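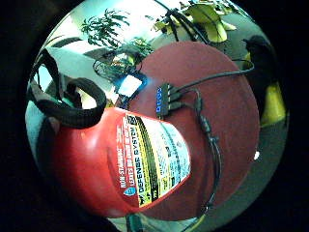
Posted by Maëlle Grewal on Sunday, April 3, 2022 | Filed under: Phone stuff | 6 comments

My podcast app stopped downloading new episodes overnight sometime in February. I would get in the car in the morning and the list would be the same as the day before. If I opened the app and left it on the screen, everything downloaded fine. As soon as I locked the phone, it quit.

The app is Cliserero. I've used it for years and I have 1,840 episodes saved in it, so switching to something else was the last thing I wanted to do.

I tried the obvious things first. I restarted the phone. I cleared the app's cache (the cache only, not the data, which would have wiped my played history). I checked that downloads were allowed on Wi-Fi. I had plenty of storage left. None of it made a difference.

What fixed it was the battery setting. My phone had an update and after that it put most of my apps on a restricted list. An app on that list can't do much when the screen is off. On my phone the setting is here:

Settings, then Apps, then Cliserero, then Battery. Mine was set to Restricted. I changed it to Unrestricted.

The names are different on other phones. My friend Darius Lazăr has an older one and his says "Allow background activity" with a switch next to it. If you can't find it, type "battery" in the search box at the top of Settings and look for anything that mentions optimization.

There is a second setting inside Cliserero itself. Go to Downloads and look for "Only while charging." I had that turned on and I don't remember doing it. I charge my phone in the afternoon at work, so it was never plugged in at 3 a.m. when the app wanted to update. I turned it off and also moved the update time to 5 a.m.

The next morning I had four new episodes. It has worked every night since.

As for the battery, I lose maybe two percent more overnight than before. I can live with that. If you follow a lot of shows, set a limit on how many episodes it keeps for each one. I had no limit on a daily news show and it was using 870 MB by itself. I keep the last three now.

I also tried Stasik for a week while I was sorting this out. It downloads in the background without any changes, but the free version stops at 2,000 minutes of listening a month and the sleep timer is hard to find. It would not import my list in one go either. I uninstalled it.

Smaranda Vlad asked in the comments on my last post if this works on a tablet. I don't have one to test. If you do, leave a comment with the model and where the setting was and I'll add it to this post.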